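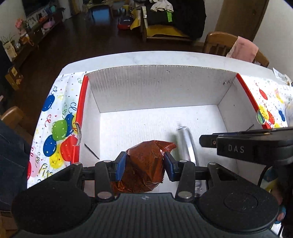
Packing the snack box on the balloon tablecloth.

Snack boxes for the August trip

Many members asked me how we prepare the snack boxes for our walking trips, so I write it down for this newsletter. My name is Isamu Nagano and I have been in the Flinda Neighbors Club for two years. Before that I never packed a box for other people, only for my own family, and I made many mistakes in the beginning.

We use cardboard boxes that were saved from deliveries. A good box is low enough that a child can look into it, and it stays open until the last moment. Please do not bring boxes which had soap or washing powder inside. The smell goes into the crackers, and last summer we had to give away a full box of them to the chickens of Telmo Cantero.

The bottle goes in first. It is the heaviest thing, and if you put it on top of the chips you will have crumbs. After the bottle come the bags with air in them. Hold the bag at the middle and lower it slowly, do not push. A bag which is pressed into a corner often opens at the seam, and you only notice it when you are already on the bus. Small packets and bars go last, in the spaces that are left.

We cover the table before we begin. Our birthday tablecloth is my favorite for this, because it is plastic and can be wiped in one minute. It also makes people come and look what is going on, and then they stay and help – this is how we got most of our packers.
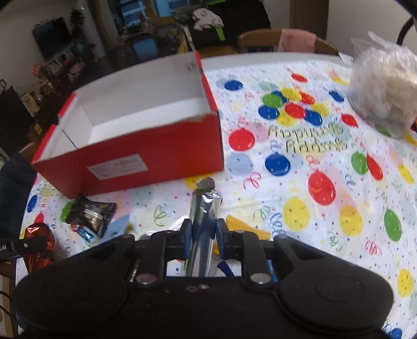 Wrapped snacks on the table, with the red box behind.

Before packing, we put the small things out on the table beside the box. I like to do this so I can see all the kinds together. With shiny wrappers it is easy to take the same one again and again, and then one family gets only chocolate and the other one only salty things. Telmo has a different opinion. He takes everything directly from the shopping bag and says he is faster. He is faster, I must admit it, but I have opened his boxes.

If somebody in your family has an allergy, please write the name of the food in big letters on a piece of paper and put it in the mailbox at the Pacheco Street entrance. Do not only tell it to me in the hallway, I may forget. We will keep those snacks apart and put the family name on the box.

For the August trip we walk from Dalton to the lake and eat there at noon. The box should be enough for a small break in the morning and something sweet after lunch. Sandwiches you bring by yourself, as always. Please carry your wrappers home again. At the lake the trash can is very small and the birds pull everything out.

We still need two more people for packing. We start at 4 in the afternoon on the day before the trip, in the club room, and it takes nearly 2 hours with the cleaning. If you have clean boxes at home, you can leave them under the stairs. Flat ones are also welcome, I have enough tape.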